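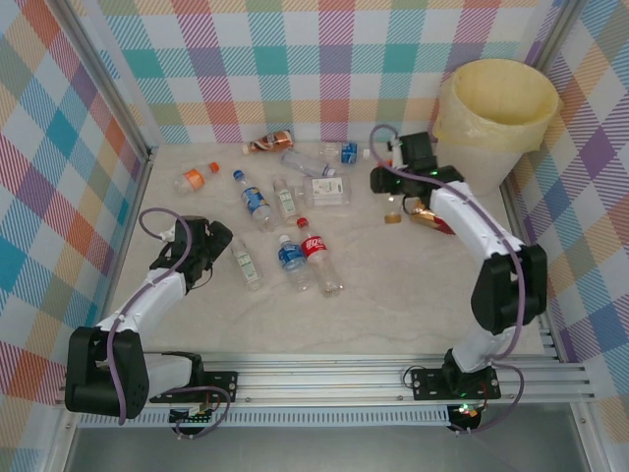 Faulkner hiring a new O-line coach?

ridgerunner_dad
My neighbor's kid plays at Zellcombe High and says their line coach told the team he's leaving for Faulkner. Anybody hear the same? I haven't seen a word from the school yet.

puntgod
Heard it too, but as an analyst, so no on-field coaching. Big difference!

ridgerunner_dad
Hm, the kid said line coach. Could've gotten garbled though (he's 15).

OldGoldSection6
Don't love it either way. We gave up 3 sacks in the second half against Nunisar last November and the fix is a high school guy? Go get somebody who has done it in college.

tackle_box
Disagree, Gold. I've watched Zellcombe a lot and those kids come off the ball together every snap. Plus 2 of their linemen are juniors with offers all over the place, and I'd sure like them to remember who hired their coach :)

OldGoldSection6
So it's a recruiting hire. Fine, say that. Ukside did the same thing and got one kid out of it, who transferred.

puntgod
Ukside also plays in front of 2,000 people, come on

tackle_box
One kid is one more tackle than we signed this year lol. I'd take it.

ridgerunner_dad
OK, asked again. He says the coach never gave them a title, just said he was going. So puntgod may be right. Spring practice roster should list the staff, I'll check when it's posted.

OldGoldSection6
If he's an analyst I'll quit complaining. Until the opener anyway.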